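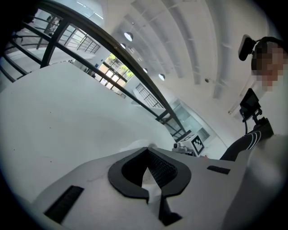

Plevance six-outlet power strip: four months of use

I bought this strip at the Brannigan hardware store in Gullville to replace an older one that had gone loose at the plugs. It cost 22 dollars less than the Hutcombe model beside it. The cord is heavy and the plug sits flat against the wall, so the couch can go back where it was.

Outlets

The grip is firm. A lamp plug stays in when the vacuum catches its cord. Two of the outlets are spaced wider for bulky adapters, but the other four are tight, and my router adapter covers the one next to it.

Switch

It clicks clearly and has a small light. I wish it had a cover. I have turned off the router with my foot more than once.

On the floor

There are screw slots on the back for mounting, but no screws in the box. Most strips end up on the floor anyway, and the rubber feet hold well on hard flooring. On carpet they do nothing. Cords still tangle, and a pair of Velcro ties would have helped.

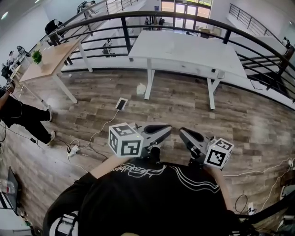 Verdict

Good for a desk or a TV stand. For a workshop I would pay more for the Hutcombe with the metal case.

Posted 2019-05-10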